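Unit 2: Writing the minutes of a meeting
Course notes, Business Writing for Newcomers
Teacher: Snežana Georgiev

Minutes are the written memory of a meeting. They tell the people who were absent what was decided, and they remind the others what they promised. In this unit we learn to write them in plain English, in the past tense, and on one page.

Before the meeting, ask for the agenda and copy its headings into your document. Leave space under each heading. Write the names of the persons present at the top, with the spelling checked. Many complaints about minutes are only complaints about a name.

During the meeting, write short notes and not full sentences. You can do it by hand or on a laptop, as you are used to. If you did not hear a figure, ask for it at once. 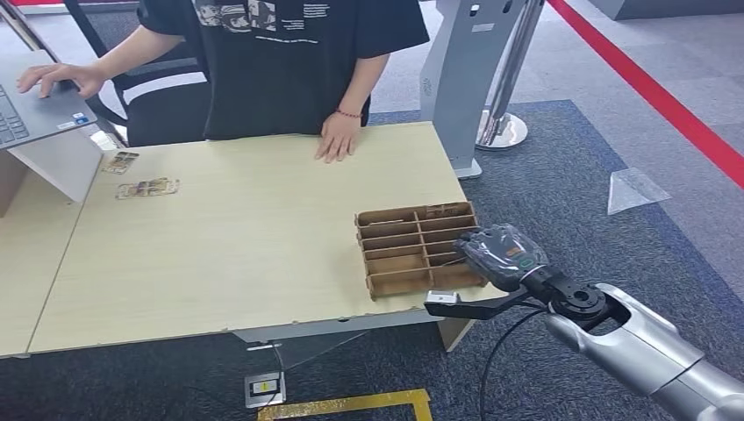

Must we write down who said what?
Usually the decision is enough. Give a name when a person takes a task, or when this person asks that the opinion be recorded.

Compare the two versions of the same item, from a meeting of the company Prakstead:

Weak: Ilir talked a lot about the brochures and then everybody agreed it was a good idea.
Better: The meeting approved the printing of 1000 brochures. Ilir Janevski will order them from Cemov before the end of March.

Useful verbs: to approve, to postpone, to report, to propose, to thank. Be careful with "to discuss", which takes no "about" after it. We write "they discussed the programme".

Homework: rewrite your notes from the listening exercise as minutes. Please keep the Canadian spelling (centre, colour, cheque). Bring one printed copy for your neighbour to correct.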